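Quintana Reuse Program
Progress report to the Ledolero Fund, period ending February
Prepared by Sirkka Karppinen, Kadwood workshop

1. Scope of the period

Work in this period covered intake, sorting and cosmetic grading of small computer accessories received from the Zurnden collection point. Repair of larger units was outside the scope and is reported separately by Inês Prata.

2. Intake

The collection point delivered 1,250 items, mainly mice, keyboards and cables. Of these, 813 passed the first electrical check and moved on to grading. The remainder was set aside for parts or sent to the recycler under the existing contract. No change to the contract is requested.

Delivery was uneven. The first half of the period brought very little, and most of the volume came in a few large loads near the end. Storage at Kadwood was adequate, but shelf labels had to be redone twice because cables and keyboards had been boxed together at the collection point. Zurnden has been asked to separate them at source.

3. Grading

Grading follows the two-step sheet agreed with the Fund. Step one is a check of the shell for cracks, missing parts and worn lettering. Step two is a function test on a bench computer: both buttons, wheel and tracking. An item that fails step one but passes step two is kept as grade B and issued to training rooms only.

To date 412 mice have completed both steps. Two-tone models take longer than plain ones. Dirt collects in the seam where the upper shell meets the base, and the light half shows marks that the dark half hides. Cleaning time for these models is now logged on its own line.

Printed lettering remains the weak point of the sheet. It is often too small or too faint to record a model name, and graders have been entering guesses. From the next period the field may be left blank, and the item will be recorded by shell and base color.

4. Work surface

Grading was moved from the narrow side bench to the large table. The table gives enough area to keep paper and printed sheets beside the item under review. The patterned top is acceptable for the shell check. For the tracking test a plain mat is used — results on glossy or strongly patterned surfaces were not consistent between graders.

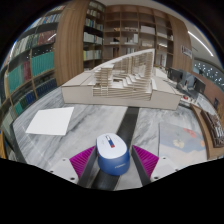
Figure 1. Mouse with white upper shell and blue base on the gray marble-patterned table.

5. Open points

Grade B stock exceeds current demand from the training rooms. Inês Prata is in contact with two further sites.

The spare bench computer has not been delivered. Function testing is limited to one station until it arrives, and the grading target for the next period assumes one station only.

Spending is within the approved budget lines. The cost table will follow with the signed copy of this report.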